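Electrical and Workstation Safety Check, Birniveck Office
1 Nov 2025, checked by Mitsuko Sakamoto

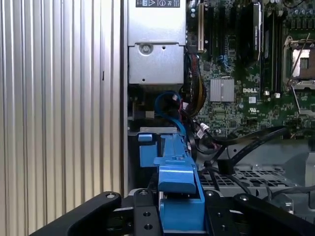

1. Exits and walkways
Pass. Both doors open fully. The boxes noted in September are gone from the back hall.

2. Extension cords
Needs work. A power strip is plugged into another strip under the front desk. Asuka Iwasaki will order a longer one — please leave the current setup off until it comes.

3. Wall outlets
Pass, except room 3. The cover plate by the window is cracked. Hepburn has the work order, number 252.

4. Desktop computers
Pass. Side panels must stay on while a machine is plugged in. Power supplies are to be replaced whole and never opened, even by staff who know how.

5. Space heaters
Fail. Found one in room 2 without a tip-over switch. Tagged and removed. Boris Krajčí has been told.

6. Fire extinguishers
Pass. Gauges in the green, tags signed.

7. Lighting
Pass. The stairwell tube flickers but works. Add to the next Hepburn visit.

8. First aid kit
Needs work. Burn gel is out of date. Bandages fine.

9. Breaker panel
Pass. Clear space in front, door closes. Labels for the kitchen circuits are hard to read — rewrite in marker.

Open items go to Rajeshwari Fernandes. Items 2 and 5 get checked again first.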